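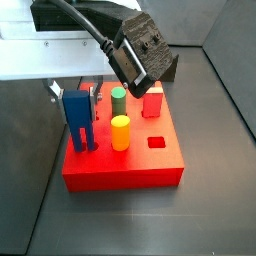
Week 7: Insertion, Clearance, and the Chore Problem

Home Syllabus Notes Problem Sets Lab Hours Staff
Filed under: Course Notes / Manipulation
Instructor: Aiguo Duan
Revised August 5, 2026

7.1 Where we are

Last week covered grasp selection on isolated objects. The assumption throughout was that once the part is in the fingers, the task is mostly finished. For bin clearing that is close to true. For most chores it is not. Putting a plug in a socket, a lid on a jar, a drawer back on its runners or a bearing in a housing all share a second phase in which the held part has to meet a fixed part with limited clearance. This week is about that second phase.

The shape-sorting block is the smallest version of the problem we can put on a bench. A blue arch is held by its upper part between two metal fingers, with both legs down at the red block. A green cylinder and a yellow-orange one stand near the center, a red upright piece stands toward the back right, and one square hole is empty. Everything in the rest of these notes can be worked out on that arrangement before it is applied to anything harder.

7.2 Definitions

Clearance, c. The difference between the hole dimension and the part dimension along one axis. Quoted as a total, so the margin on each side is c/2 when the part is centered.

Clearance ratio. c divided by the hole dimension. A low ratio means a tight fit. Use this when comparing parts of different size.

Position error, e. The distance between the part center and the hole center, measured in the plane of the surface at the moment of first contact.

Tilt. The angle between the part axis and the hole axis. Small tilts matter more as insertion depth grows.

Jamming. The part stops because the applied force points in a direction that friction can balance. Changing the direction of force frees it.

Wedging. The part stops because two contact points lock against each other. Changing the direction of force does not free it. The part usually has to be pulled out and started again.

Students confuse the last two every term. A controller that treats a wedge as a jam will push until a force limit trips.

7.3 Symmetry

A cylinder can be turned to any angle about its vertical axis and still match a round hole. The planner has to get x, y and tilt right and may ignore yaw. A square peg repeats every quarter turn. A rectangular peg with unequal sides repeats every half turn.

An arch with two legs is a different case. If the legs are equal, a half turn gives the same fit, but each leg has to line up with its own opening. A small yaw error rotates one leg forward and the other back. The position error at each leg is approximately the yaw error in radians times half the leg spacing. Wide spacing therefore makes the yaw requirement stricter even when c is unchanged.

The household equivalent is the two-prong plug. The shop-floor equivalent is any part located on a pair of dowels.

7.4 Occlusion by the tool

Holding a part from above puts the fingers, the mount and the arm between an overhead sensor and the hole. The closer the part gets to the surface, the less of the hole remains in view, and the required accuracy is highest at exactly that point. Three common responses:

(a) Measure the hole before approach, store the location, and move blind over the last stretch. Works if the fixture does not move.

(b) Add a second view from the side or from the wrist. Adds calibration work. Two views that disagree by more than c/2 are worse than one.

(c) Stop relying on vision at contact and search by force. Spiral search is the usual choice for round pegs. For the arch, a spiral alone is not enough and a yaw sweep has to be added.

7.5 Compliance

A stiff arm turns a small position error into a large side force. Passive compliance (a soft wrist, rubber finger pads) lets the part shift toward the hole by itself if the edges are chamfered. Active compliance does the same through the control loop and needs a force signal clean enough to act on. Bare metal fingers contribute almost no passive compliance, so any give has to come from the wrist, the arm controller or the fixture.

Do not tune compliance and search speed at the same time. Fix one first.

7.6 Can machines do chores yet?

The fair answer depends on which quantity is held fixed.

On a factory line, the fixture, part, lighting and order of work are all held fixed. Insertion has been routine under those conditions for decades. The Zustia line discussed in April runs one connector into one housing. Its controller contains no search step at all, and it does not need one.

In a home, none of these is fixed. The Arnby kitchen task list has 40 entries. Of these, 26 contain at least one step that meets our definition of insertion, including loading a cutlery basket, seating a blender jar and replacing a sink strainer. A machine that grasps well and inserts badly will be stuck partway through most of the list.

Success rate also has to be read with care. Take 900 insertions at a 97 percent success rate. That leaves 27 failures. On a line with an operator nearby, this may be tolerable. In a kitchen, each failure calls the resident over, and the labor saved is quickly given back. Recovery from failure is a separate skill and should be reported separately. The Benosero report does this. The Štefanec report does not, and its headline rate should not be compared with the others.

My position for this course: single insertions with known parts are solved well enough to be sold. Mixed insertions with unknown parts and unattended recovery are not.

7.7 Problems

1. An arch has leg spacing s and clearance c at each leg. Ignoring tilt and position error, derive the largest permitted yaw error. State where the small-angle assumption enters.

2. Repeat problem 1 with a position error e along the direction in which yaw moves the legs. Plot permitted yaw against e.

3. Write pseudocode for a search that separates a jam from a wedge using only force and position readings. Include the retreat step.

4. Pick one household chore that is not in 7.6. Identify every insertion step, estimate the clearance ratio for each, and say which of the responses in 7.4 you would use.

Problems 1 and 2 are due before lab. Bring 3 on paper.

Reading for next week: contact state graphs, sections 1 through 4 of the packet.

Tags: insertion, compliance, household robots
3 comments Share Print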